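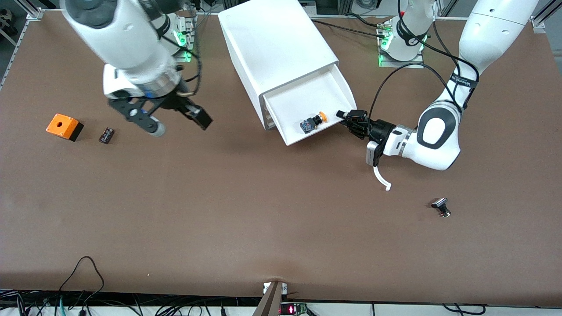

Two arms, one open drawer and a few electrical parts at a test bench in Arnmont.

The rulebook taped up in the Arnmont lab has 30 items, and Nathalie Vachon wrote most of them. Keep cables clear of the arms' reach. Log every stop. Five of the items deal with drawers alone.

I asked how anyone checks. Vachon said the operator signs a sheet at the end of the shift. So the person being checked does the checking, at 6 p.m., with a coat on.

Rilow, which sells training to labs like this one, calls its own code "good practice" and says up to 70 sites have adopted it. Adopted means they downloaded it. Muammer Demirtaş, who used to audit workshops, read me one clause twice and still couldn't say what would count as breaking it. "Reasonable slack," it says, of a cable.

Vachon doesn't argue much. She would like an outside inspector and has asked for one since March. In the meantime the signed sheets go in a binder. She let me leaf through it: 391 pages, and I didn't find one with a box left blank.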